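Strategic planning offsites: does anyone's plan survive past March?
Planning & Operations board — 2 pages

kultier_ops
Jan 12, 2022

We just wrapped up the annual plan at my company (parts distributor, one warehouse, one sales office). It took most of the fall. The final deck has 276 slides if you count the appendix, and the appendix is where all the numbers live, so you have to count it. My boss is thrilled. I have my doubts.

Last year's plan had a line in it for opening a second sales office. By March we had a hiring freeze and the office was never mentioned again. It wasn't canceled. It just stopped showing up in the monthly review. Same thing with the pricing project.

So my question for people who have done this longer than I have: is the plan supposed to be used, or is the point to have had the meetings?

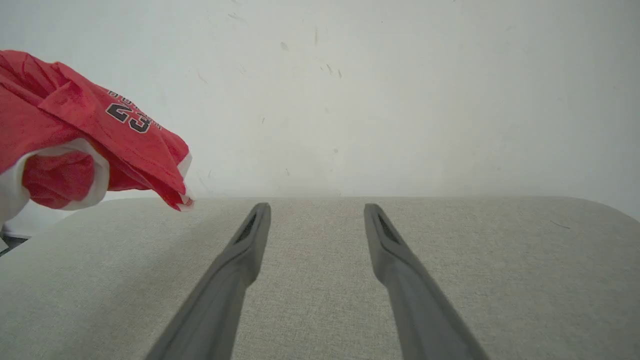

Tín Phí

The meetings are the point for a lot of companies, and I don't think that's as bad as it sounds. You get sales and purchasing in a room arguing over the same forecast. If they walk out agreeing on one number, I'd call it money well spent even if the number is wrong.

What I don't buy is the 276 slides. Who is the reader? If your warehouse manager can't tell you which pages apply to him, he's going to run the place the way he ran it last year.

gurora_fan
Reply to Tín Phí

"If they walk out agreeing on one number." In my experience they walk out agreeing on sales' number, and purchasing goes back and orders against their own. We did this with Vivora, the planning software, which was going to put everybody on one forecast. Purchasing kept a spreadsheet on the side the whole year. I know because I was purchasing.

Tín Phí

Then you didn't agree, you gave up. Different thing. Did anyone ask you to sign off?

gurora_fan

They asked in front of the CEO. You can guess how that went.

kultier_ops

Ours was pretty close to that. Purchasing wanted to plan on 2000 units a month of our main line and sales wanted a lot more. The consultant from Ko split the difference and everybody went to lunch. I asked him afterward what the middle number was based on and he said it was "a basis for alignment." I wrote that down.

Cúc Lương

I'm going to push back on all three of you. I've run budget season at two mid-size companies and I'd never go back to working without an annual plan. Try going to a bank for a credit line without one. Try telling a department head no in June when there's nothing on paper that says what you told him yes to.

The plan doesn't have to be right. It has to be specific enough that you can see where you went off it.

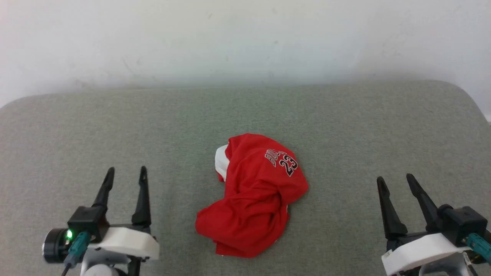

Priorities are where most of these plans fall apart, in my view, and I'd look there before blaming the software or the consultant. A company I worked for listed 285 initiatives in one year, every one with an owner and a due date, and when I asked the leadership team which ones they'd protect if revenue dropped, I got a different answer from each person. A strategy ought to be like that red Bulls jersey with the 23 on it: bunch it up, lose half the team name in the folds, and you still know what you're looking at. Fold up most annual plans that way and all you'd have left is "growth" and "excellence." So before you write off the process, kultier_ops, ask your boss what's still readable when the deck is closed.

gurora_fan

Nice picture, but a jersey only has to say one thing. A distributor has payroll, freight, inventory, a lease. I've sat through the "just pick your top few priorities" speech and what happens is the boring stuff gets dropped and then the forklift lease renews itself at a worse rate.

Cúc Lương

The boring stuff belongs in the budget. I'm talking about the strategy part. If your forklift lease is in the strategy section you have a different problem.

gurora_fan

It was in the strategy section. Under "operational excellence."

Tín Phí

I'll side with Cúc on splitting the two documents, but I don't believe the bank argument. Our bank has never asked for anything past the cash flow forecast. I doubt they read that either — they called once about a page that was missing and it had been missing for two quarters.

kultier_ops

I'll ask my boss the question. My guess is he says "the second sales office," which is back in this year's plan with the dates moved. The dollar figure is the same as last year's, and rent hasn't been.

Cúc Lương

Then ask who signed off on the rent number, and do it before the first monthly review.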